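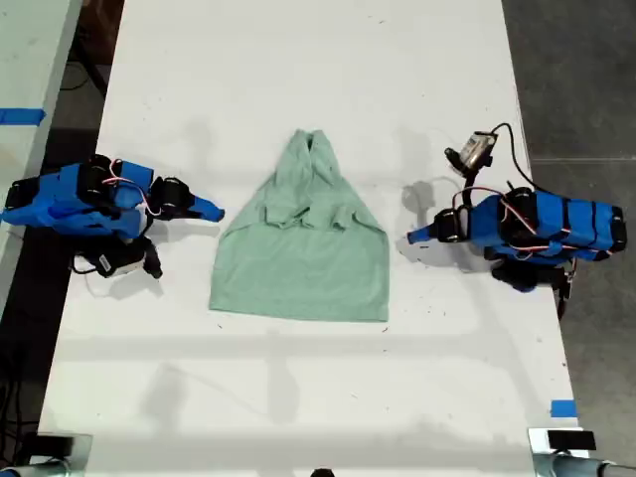

로봇 동아리에 들어가려면 코딩을 먼저 배워 와야 하나?
배워 오면 편하지만 조건은 아니고, 첫 달은 어차피 다들 나사 조이고 케이블 꽂는 일부터 한다.

동아리 이름은 히시아(Hisia). 10월 초, 저녁 7시 조금 넘어서 찾아갔다. 올해 과제는 티셔츠 개기. 양팔 로봇으로 셔츠 한 장을 끝까지 접는 것. 말로는 쉽다.

회장 마주 가우탐은 자리에 앉자마자 손목 이야기부터 꺼냈다. "팔이 두 개니까 손목 카메라도 양쪽에 있어요. 처음엔 위에서 보는 카메라 하나로 버텼는데 소매가 겹치면 답이 없더라고요." 민트색 셔츠를 고른 이유를 물으니 웃는다. "흰 책상에 흰 셔츠 올렸다가 일주일 날렸어요. 그 뒤로 흰색은 금지."

셔츠는 매번 손으로 펴서 놓는다. 근데 반듯하게만 놓으면 안 된다고. 르네 시소디아 담당이 바로 그 '망쳐 놓기'다. "가운데를 구기고 소매를 안으로 밀어 넣고, 그런 상태에서도 시범을 보여 줘야 해요. 깨끗한 것만 보여 주면 대회 날 바로 무너져요." 지금까지 모은 시범은 1225회. 그중 학습에 쓴 건 932회다. 나머지는? "중간에 놓쳤거나, 제가 졸았거나."

로봇팔은 파란 부품에 검은 서보모터. 배선은 빨간 선 흰 선이 팔 위로 지나간다. 하드웨어를 맡은 로델 마글라야는 이 선이 제일 골치란다. "여유를 너무 주면 걸리고 짧게 하면 빠져요. 정답 길이 아는 사람 있으면 연락 좀 주세요, 진짜로."

집게 끝이 뾰족한 것도 물어봤다. 천을 집기에 좋으냐고. 로델은 반반이라고 했다. 얇은 천 한 겹은 잘 들어 올리는데 깃처럼 뭉친 데는 자꾸 미끄러진다고. 그래서 깃은 되도록 안 건드리고 밑단부터 잡는 순서로 바꿨다. 이거 정하는 데 회의만 4번.

지도를 맡은 비벡 차우다리 선생은 말이 적은 편. 학생들 뒤에서 듣다가 한마디씩 한다. "저는 클램프 조였는지만 확인합니다. 팔이 흔들리면 그날 데이터는 못 써요." 학생들 말로는 그 확인을 하루에 열 번은 한단다.

다음 목표는 곤다데오(Gondadeo) 학생 대회. 예선은 영상 심사, 본선은 현장에서 처음 보는 셔츠를 갠다. 자신 있냐고 묻자 마주가 한참 생각했다. "반팔이면요. 긴팔 나오면 그냥 기도해야죠." 옆에서 르네가 긴팔 연습도 하고있다고 정정했다. 아직 성공률은 비밀이라고.

신입은 학기 중에도 받는다. 로델은 손재주보다 참을성을 본다고 했다. "같은 셔츠를 하루 종일 폈다 구겼다 할 수 있으면 합격이에요." 마주는 거기에 하나 더 붙였다. 시범 기록지를 제때 쓰는 사람. 예전에 메모를 안 남겨서 어느 파일이 어느 셔츠인지 뒤섞인 적이 있었고, 정리하는 데 사흘이 걸렸다고 한다.

인터뷰가 끝날 때쯤 르네는 벌써 다음 셔츠를 고르고 있었다. 줄무늬는 어떨까 하는데 로델이 반대. 결론은 못 듣고 나왔다. 가입 문의는 동아리방으로 직접 오면 되고, 저녁 7시 이후엔 거의 항상 누군가 있다고 함니다.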